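Document Prep, week 9: styles and templates
Notes from Monday's session (R. Awasthi). Read before the lab.

1. Why styles at all
Long manual, many hands. If every heading is formatted by hand you get drift: one chapter bold 14, the next bold 13 with a stray tab. A paragraph style holds it all in one place, change it once and every heading follows. Character styles are for bits inside a line (menu names, warnings). Don't mix the two up, loads of people did last year.

Worked case: the Wikus manual, 882 pages, started in a plain word processor and moved over chapter by chapter. Pramila Chaudhary did the clean-up. Most of her time went on local overrides, hardly any on the actual text. Her before and after files are in the shared folder, have a look at chapter 2 especialy. 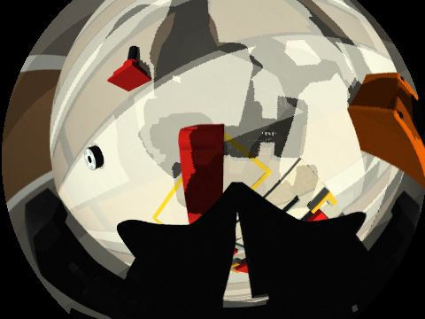
2. Templates
A template = page layouts + styles + variables, no content. Keep it read only. Import into each chapter, never copy and paste between chapters (drags old styles in with it).
Master pages: left, right, first. Running header picks up the chapter title from the heading style, so if the header is blank check teh style name first.

3. Cross-references
Point at the heading, not the page number. Update the whole book before making the PDF. Unresolved ones get listed in the error log, fix from the top.

For the lab: bring 11 pages of your own text, unformatted.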